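Spent the long weekend redoing the caulking and trim in our laundry room. A few notes for anyone with a newish house and a lazy builder.

The baseboards were never caulked along the top, so every wall had a dark line where dust collected. Two tubes of Bolger acrylic did the room.

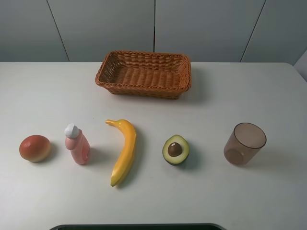
Trim first, then paint. I did it the other way round in March and had to repaint a whole wall. Everything from the shelf had to live somewhere meanwhile, and a shallow wicker basket like the one on the white table holds more than you'd think. Ours is going back up for clothes pegs.

The closet door was hung on 16 mm screws. Swapped them for 60 mm ones into the stud and it stopped dragging.

Quote from Grallosell to do the lot was $1,526. Materials from Guvon were a small part of that — the mitre box was the only tool I had to buy.

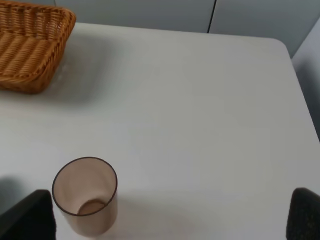 Also worth doing while you're in there: the dryer vent. Ours had a plastic flap outside that stuck open. A metal one was $23 and took one trip up the ladder.

Next job is the threshold at the back door. The gap is big enough to see daylight, and I'd like it closed before the cold weather.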